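4.2 Placing the Gelter desktop unit

1. Choose a level surface at least 20 inches deep.
2. Leave 2 inches of clearance behind the unit for the power cord.
3. Remove the shipping film from both side covers.

Note: Units packed before December have a second strip of film under the base.
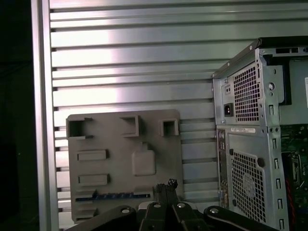

Figure 11. Gray plastic board in front of a slotted aluminum panel.

4. Connect the cord to the unit first, then to a grounded outlet.
5. Press and hold the power button until the light turns green.

CAUTION: Do not run the unit in rooms warmer than 42 °C. Unplug it before moving it.

If the light stays amber, see Section 6, Power faults.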